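3.2 Choix des surfaces de table et perception de la propreté

La seconde partie de l'enquête porte sur les plateaux de table des petits cafés de Skonthorpe. Nous avons voulu savoir si le motif du plateau influence le jugement que le client donne sur la propreté du lieu. Cette question a déjà été posée par Khosravi pour les cantines scolaires, mais avec des plateaux unis seulement, et elle reste ouverte pour les décors veinés ou mouchetés.

Au total, 136 clients ont accepté de répondre au questionnaire, répartis dans 3 établissements. Chaque personne a noté une série de plateaux sur une échelle de un à sept, ce qui donne, après élimination des fiches incomplètes, 1 354 notes exploitables. Le recueil a été conduit en juin par Killian Lebrun, entre le service de midi et la fermeture. Mehrangiz Akbari a effectué le codage des réponses libres sans connaître l'établissement d'origine.

Les notes les plus hautes vont aux plateaux clairs à décor de marbre. Les répondants emploient pour eux les mots « net », « frais » et « soigné ». Le plateau blanc uni obtient une moyenne un peu inférieure, et sa dispersion est plus grande : une partie des clients le trouve très propre, une autre le compare à un mobilier d'hôpital. Les plateaux sombres viennent en dernier, surtout dans l'établissement Luvar, dont la salle reçoit peu de lumière naturelle. Nous remarquons que la présence de miettes, relevée par l'enquêteur avant chaque entretien, modifie peu ce classement.

Une explication possible est que les veines occupent l'œil et rendent les petites taches moins visibles. Dans les réponses libres, 273 remarques concernent le décor lui-même, et une grande part d'entre elles associe le marbre à une idée de cuisine bien tenue. Il faut ajouter que le plateau n'est jamais jugé seul. La vaisselle et les fleurs participent aussi à l'impression générale, comme sur la table à décor de marbre blanc de la figure 4, où sont posés une assiette ronde et un vase fleuri. 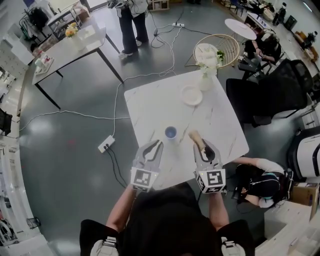 Figure 4. Table carrée à décor de marbre blanc veiné de gris, avec assiette et vase de fleurs blanches.

L'effet du vase a été testé de manière séparée chez Grurkero, le seul gérant qui a bien voulu retirer les fleurs pendant une partie du recueil. Sans fleurs, les notes de propreté baissent légèrement pour tous les plateaux, et l'écart entre le décor de marbre et le blanc uni se réduit. Nous ne pouvons pas conclure davantage sur ce point, car les deux périodes n'ont pas reçu la même clientèle : les habitués du matin étaient plus nombreux dans la première. La section suivante reprend ces données en séparant les clients réguliers et les clients de passage.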